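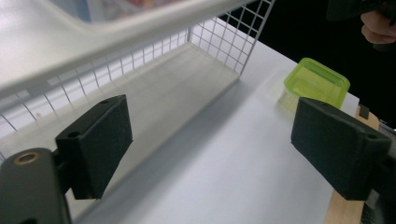
About Soltelel

Soltelel sets up, services and repairs hand-held grippers and the small table cells they are used in. We work out of Unit 101 on Skekgate, in Ritcombe, and most of our customers are research groups and small automation firms who would like their equipment to close straight and stay calibrated. We don't sell robots. We have turned down that kind of work several times and would point you to someone else for it.

What we look after

The bulk of our work is on one type of tool: a two-finger gripper that a person holds and moves by hand, with a camera looking out over the fingers. Operators use it to pick things up and put them down on a table, and the recordings go to the customer's own software people. We have no part in that side. Our job ends when the tool closes square and the camera sees what it should.

We call our standard setup the Guerra, after the street where the first one was put together in April some years back. A Guerra cell is a plain white table, a gripper, a charging shelf, a box of test objects and a binder. Customers add to it as they like. Some have never opened the binder.

How a cell gets set up

Kyung-hwa Seo does most of the installs. She asks for the room a day ahead and starts with the table. It gets leveled, then the light is checked across the whole top at the time of day the operators will be working. A table by a window may be fine at 10 in the morning and useless by 4 in the afternoon. If there are blinds, we mark the position on the cord with tape.

The gripper comes next. The fingers are screwed on loosely, closed by hand on a flat steel gauge, and tightened a little at a time, switching sides. Tighten one side all the way first and the pads will meet at the front and gap at the back. We do the same check again after the first 2 hours of use, when new fingers have settled.

The camera is last. The pads should show on both sides of the picture, low down, with the space between them clear. We record a short run with a few ordinary household things – a wire basket, a plastic tub with a lid, a cup – and look at it on a full-size screen before anyone signs off. See-through plastic and thin white mesh are hard on a camera over a white table, so if those look all right, most other things will.

An install takes one day. We come back after 30 days for a second visit, and that visit is included in the price.

Care between visits

We ask customers to do a small amount themselves. The binder has a page for it, and the short version is as follows.

Wipe the pads at the end of every shift with a dry cloth. If they are greasy, use a cloth with a little dish soap and let them dry with the gripper open.

Check the finger screws once a week with the driver we supply. Snug is enough. The screws go into brass inserts set in plastic, and an insert that has been overtightened will start to turn in its hole. Once it turns, the part comes back to us.

Do not store the gripper closed. The pads take a set, and you will see it in the next day's recordings as a small jump at the moment of contact.

Write down drops. We aren't going to argue with anyone about them, and the warranty is the same either way. Mal-soon Gil, who runs the repair bench, can often find a crack in a few minutes if she knows which side the tool landed on. Without that she has to strip the whole thing.

Repairs

Most of what comes in is one of the following: worn pads, a loose insert, a bent guide or a camera mount that has crept. Pads are swapped as a pair, always, even when one looks fine. Loose inserts are pulled with heat, the hole is cleaned out, and a slightly longer insert goes in. If the plastic around the hole is already whitened or split, we replace the arm.

Camera mounts used to be our worst problem. The old version held the camera with one clamp, and over a few weeks of handling it would tilt by an amount too small to notice from day to day. One customer had almost a month of recordings that slowly drifted to the left. Ju-won Myung redesigned the mount with a locating pin, and we swapped out every old one we could track down, at our cost. If you have a gripper from us with a single clamp and no pin, please write to us. We will still swap it.

Every repaired tool is run on our own table before it goes back. Séverine Brunet does the test runs and keeps the notes. She uses the same objects each time, in the same order, and a tool that hesitates on any of them goes back to the bench. A printed copy of her notes ships with the tool.

Normal turnaround is 3 working days from the day the box arrives. Arms that have to be remade take longer, and we'll call you about those. We keep loaner grippers for service customers. They are scuffed but they are set up to the same gauge as everything else.

Who we are

Kyung-hwa Seo and Ju-won Myung started the company after working together in a packaging plant, where they kept the pick stations running on the night shift. Ju-won still prefers to work late, and emails from him tend to be sent at hours when you shouldn't feel you have to reply.

Mal-soon Gil came to us from sewing machine repair. She built the fixtures on the repair bench herself and wrote most of the binder, including the page on screws.

Séverine Brunet was an operator at a customer's site before she joined. She had filled her cell's logbook so thoroughly that we asked to see it, and several of the things in it are now part of the install.

Maureen Bunting handles scheduling, shipping and invoices. If you call, you will almost certainly get her first. She'll ask for the number on the label inside the handle, so have the tool with you.

Training

New operators can come to Skekgate for a half day. We cover how to hold the gripper, how fast to move, what a good close looks like and how to do the weekly check. Groups are kept small because we have one training table. We can also do it at your place if you already have a cell running, though we'd want to look the cell over first – it's hard to teach a clean grasp on a tool that is out of line.

Sending something in

Call or email before you ship, and pack the gripper open, with a folded cloth between the fingers. Take the battery out and keep it. Leave the camera on the mount, even if you think the camera is the trouble. Put a note in the box with your name, what the tool was doing when you noticed the problem, and whether it has been dropped.

Visitors are welcome at the workshop, but let Maureen know first. The door to Unit 101 is at the back of the building, past the loading bay, and the bell at the front doesn't ring in our part.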